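Community Help > Kitchen & Pantry > Storage and organising

Red tray for sauces and jars on the bench, good idea or crumb trap?

Serpil Kaplan

Hi all! We moved into a rental in Bornow in November and I am finally getting to the fun bit, setting up the kitchen exactly how I like it. I cook every night and I'm sick of opening the pantry with garlicky hands to get at the soy, the chilli paste and so on. My plan is to keep the everyday ones together on a tray next to the cooktop. The bench is a pale colour and it shows every ring and drip, so a tray seems like the obvious fix. My questions are whether a glossy tray is a pain to keep clean, whether things slide about on it, and what should stay in the fridge regardless. The spot is 20 cm from the wall and gets a bit of afternoon sun. Thanks heaps!

Mirani

Do it, you will love it! I've had a tray going for years and it's the best thing in my kitchen by miles. Mine gets a wipe with a warm soapy cloth on Sunday and again whenever the honey has been out (the honey is always the culprit). Gloss is easier than wood or cane, the sticky stuff comes straight off, though you will see fingerprints.

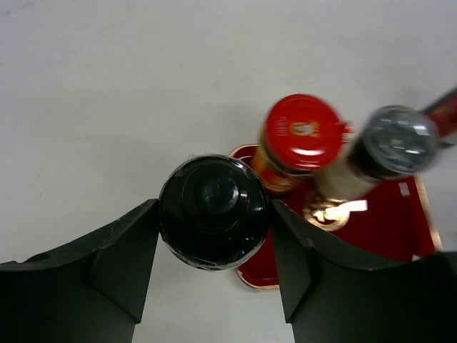

Colour is half the fun with a tray. I was all for plain white until my sister gave me a red one, and now I wouldn't swap it for anything, it cheers up the whole bench at 7 in the morning. A deep glossy red with a thin gold-coloured border looks a bit special even with nothing fancier than a red-lidded jar standing on it, and rounded corners are kinder on your hip if it sits near the edge! One thing I'd say about new bottles is to take all the clear film off the cap before you put them out. Leave a bit on and sauce creeps underneath and goes tacky, and then you're picking at it with a fingernail halfway through a stir-fry. Put the tall bottles at the back, short jars in front, and turn the labels outwards.

If yours slides, cut a piece of that rubbery drawer liner and pop it under the tray.

Tosus_131

Check the labels. Anything that says refrigerate after opening goes in the fridge, tray or no tray. Chilli paste usually does. Soy is ok out for a while if you get through it quick, but it keeps its flavour better cold. I'd also move the whole lot out of that afternoon sun, oil goes off fast in it.

Prinirwood

Lovely idea, but measure first! I bought one that was too deep and couldn't open the cutlery drawer without my knuckles hitting it. Cut out some newspaper to size and leave it on the bench for a couple of days, you'll soon know if it's in the way.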